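**Student club puts kitchen robot through simulated chores**

GRENBRIDGE, February. The robotics club at Grenbridge has begun the second stage of its Clelon project, in which students write control software for a two-armed household robot and run it in a simulated kitchen. The club has 16 members, all in their first or second year.

The first stage covered arm control only. Each team had to bring a gripper to a set position, open it fully and hold it there before any object was introduced. Position readings were logged at every step and compared with the commanded values. Teams that drifted outside the agreed limit had to correct their code and submit again. 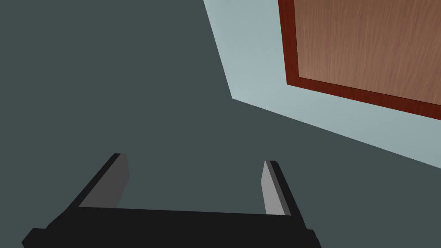

*Gripper with fingers open and nothing held, Clelon simulation.*

Three teams have now moved on to cabinet doors. Project lead Botond Medve said doors were chosen because the hand has to follow an arc set by the hinge. A straight pull loads the wrist and the fingers slip off. Most of the 59 runs logged so far have stopped for that reason, according to the club's record.

Medve added that the club had considered starting with drawers, but decided the problem was too close to the first-stage exercise.

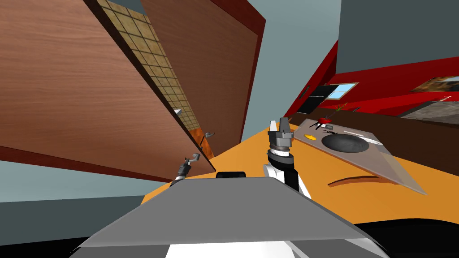 Scoring in the second stage is by task completion, with a deduction for contact between the robot and anything it has not been told to touch. Both arms are counted. Code that deals with a door using one hand must also keep the other clear of the counter, where the sink board, with its round black basin and thin faucet fixtures, is treated as a no-contact area. The simulator records each contact with a time stamp, and teams receive the file after every run.

Students work in shared sessions and may reuse code from other teams if the source is named. Medve has asked for short written notes with each submission, listing the settings changed and the result.

The three teams will next run their programs at Dulluvton, where a partner club is using the same kitchen model. Results will be posted on the Clelon project page once both clubs have checked the logs.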